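4. Den Sortierplatz einrichten und benutzen

Schön, dass Sie bis hierher gekommen sind! Der schwierigste Teil liegt hinter Ihnen, und in diesem Abschnitt geht es nur noch darum, den Platz so herzurichten, dass das Sortieren von Verpackungsresten leicht von der Hand geht. Nehmen Sie sich beim ersten Mal ruhig etwas Zeit dafür, später läuft es ganz von selbst.

4.1 Aufstellen

1. Stellen Sie den Tisch Jatard auf ebenen Boden und ziehen Sie die Fußschrauben von Hand fest. Zur gelben Bodenlinie bleiben 60 cm frei.
2. Legen Sie die blaue Wanne an die linke Seite der Tischplatte.
3. Schieben Sie den hellen Behälter Markiline von rechts an den Tisch heran, bis kein Spalt mehr bleibt. Kleine Folienstücke rutschen erfahrungsgemäß genau dort hindurch.
4. Wischen Sie die Tischplatte mit einem trockenen Tuch ab.

Hinweis: Der Behälter fasst 27 Liter. Passende Beutel finden Sie in der Zubehörliste unter Nummer 13.

4.2 Sortieren

1. Legen Sie immer nur ein Teil auf die Platte, auch wenn es verlockend ist, gleich den ganzen Sack auszuschütten.
2. Sehen Sie nach, ob das Teil aus mehreren Stoffen besteht, etwa Alufolie in einer Kunststofftüte oder zerknülltes Papier ohne alles.
3. Führen Sie das Teil über den Behälter und lassen Sie es erst dort los.
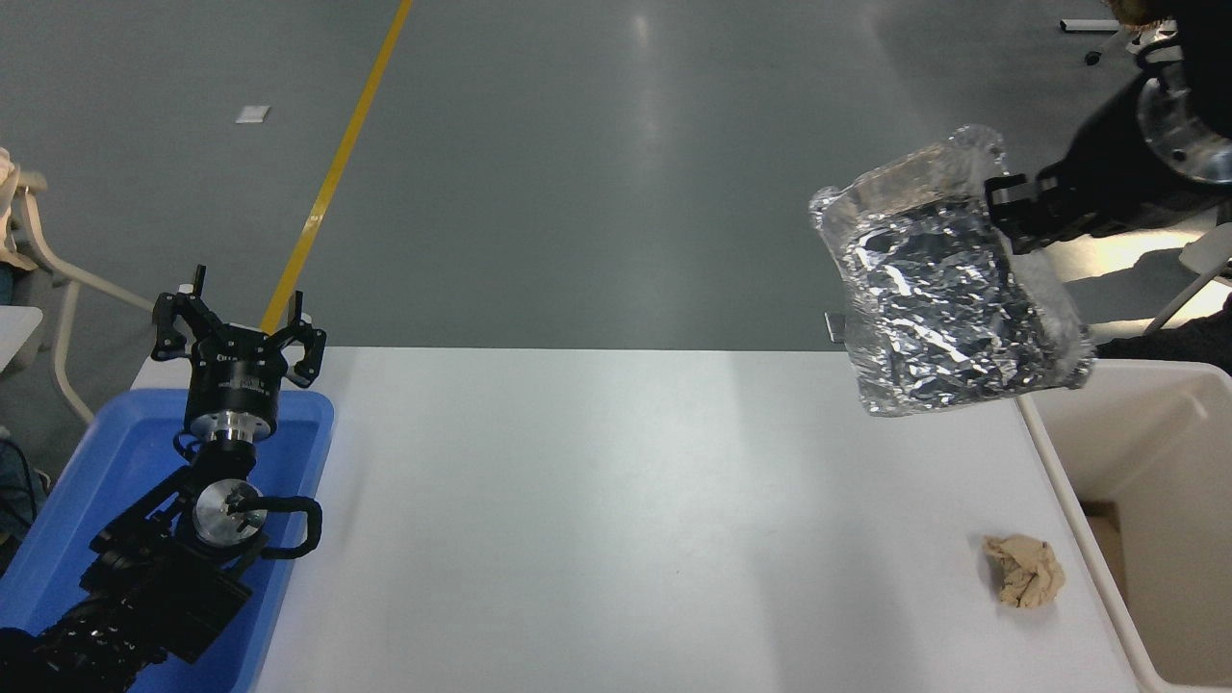

Folie in durchsichtiger Tüte über dem Behälter; zerknülltes Papier auf der Tischplatte
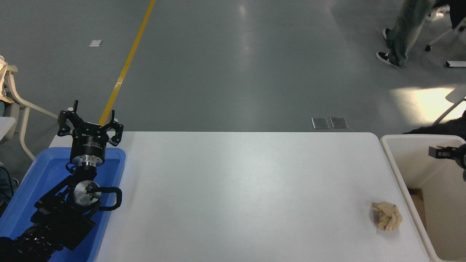 Briem Werkstätten · Abteilung Wertstoffe und Verpackung

4. Öffnen Sie Tüten mit Inhalt später am Trenntisch und nehmen Sie Folie und Kunststoff dort in aller Ruhe auseinander. Am Sortierplatz selbst bleibt alles beisammen.
5. Papier braucht nicht glatt gestrichen zu werden. Lose geknüllt ist es völlig in Ordnung, nur nass sollte es bitte nicht sein.

Vorsicht: Gefaltete Alufolie kann scharfe Kanten haben. Tragen Sie beim Trennen die Handschuhe Lurkell und drücken Sie volle Beutel niemals mit der bloßen Hand zusammen.

4.3 Leeren

Leeren Sie den Behälter, sobald er zu zwei Dritteln gefüllt ist, spätestens jedoch nach 2 Tagen. Ziehen Sie ihn dazu gerade nach rechts vom Tisch weg und heben Sie ihn erst dann an. Für das Auswischen genügt lauwarmes Wasser mit einem Spritzer Spülmittel. Wie der Trenntisch vorbereitet wird, lesen Sie in Abschnitt 5.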